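4.2 Changes in task content at the packing stations

The introduction of automated packing at the Ollotmont site did not remove manual work from the returns and accessories line. It altered what that work consisted of. Before the change, packers opened each incoming item, checked it, placed it in a clear pouch and passed it to the sealing station. After the change, the two fixed cells supplied by Bravero handled boxed goods, while soft and irregular items were assigned to staff working with hand-held grippers. The movements of these staff were recorded and used to prepare later versions of the automated cells. Management described the new position as "handling demonstrator." Most of the 16 employees we interviewed continued to call it packing.

Three differences between the old and new positions were raised repeatedly. The first concerned pace. Packers had been measured by units per shift, and experienced staff had developed ways of working ahead in order to gain short pauses. Demonstrators were measured by accepted recordings. A recording could be rejected for hesitation, for a dropped item or for a hand passing in front of the other, and the person who made it did not always learn which of these had applied. Over the study period the team logged 1664 rejected recordings. Supervisors regarded this number as a normal cost of the method. Several employees regarded it as a judgment on their skill.

The second difference concerned touch. Packers reported that they had judged clear pouches largely by feel, using the thumb to find the opening and the palm to press out air. With a gripper in each hand this knowledge could not be used directly. Employees had to learn to look for folds and edges they had earlier found without looking. One respondent with long service on the line said that she felt "like a beginner with my own job." Others adapted within a few shifts and said they preferred the work, as it placed less strain on the fingers.

The third difference was one of status. Demonstrators attended a weekly review with engineers from Tondetti, the integrator, and their comments on item order and table height were written into the work instructions. Under the earlier arrangement no such channel had existed. At the same time, the pay grade of the position was left unchanged until the August agreement, and four employees had by then asked to return to the receiving dock.

The work itself was carried out at ordinary tables with the grippers connected by cable (Figure 4). Soft transparent packaging was among the materials that employees most often named as difficult, both because its shape changes when it is lifted and because its surface reflects light.

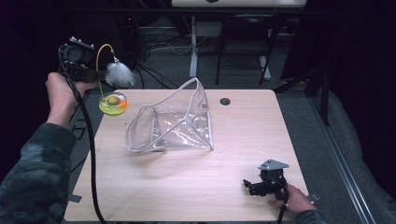

Figure 4. Two-handed work with hand-held grippers at a wooden table. A clear plastic pouch with white piping lies partly collapsed between the grippers; the left gripper carries a camera module.

4.3 Training and the transfer of skill

Training for the new position was organized by Ea Lauritsen of the site's personnel office and lasted four days. It covered the use of the equipment, the criteria for an accepted recording and the rules on storage of recorded material. It did not cover the purpose for which the recordings would be used, and this omission was the subject of most of the written questions submitted afterward.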